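To: Miltville Alumni Association members list
From: Office of Alumni Relations
Date: 29 August 2024
Subject: Re: Reunion weekend, room block and Saturday seating

Dear members,

Thank you to all who have written regarding the fall reunion. The message below raises matters that several classes have asked about, and we are replying to the full list.

Bushra Virk wrote:

> Could the office confirm whether the room block at the Skuleck
> is still open? Our class was told it had closed. We would also
> like to sit together at dinner, and two of our group will need
> places near the door. Whom should we contact?

The room block remains open. Guests should call the hotel directly and mention the Miltville reunion. The reunion rate does not apply to reservations made through travel websites.

Seating at dinner in Ó Riain Hall will be by class year. Requests for places near an entrance should be sent to Xinyi Xiong in this office, with the full name of each guest. Of the 1,563 invitations mailed in March, 236 have been answered, and we ask all other members to reply as soon as their plans are known.

Name badges will be held at the registration desk under the name used at graduation. A current name may be added on request.

Regards,
Eliseo Alvarado
Office of Alumni Relations
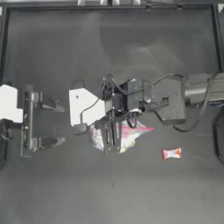 Classes that wish to show yearbooks or other keepsakes in the lobby should write to Ita Nic Aodha before sending anything to the office. Tables will be covered in plain cloth, and a dark gray close to that of the matte work surface between the black rails has been chosen for all classes. Items must be collected before the lobby closes for the evening.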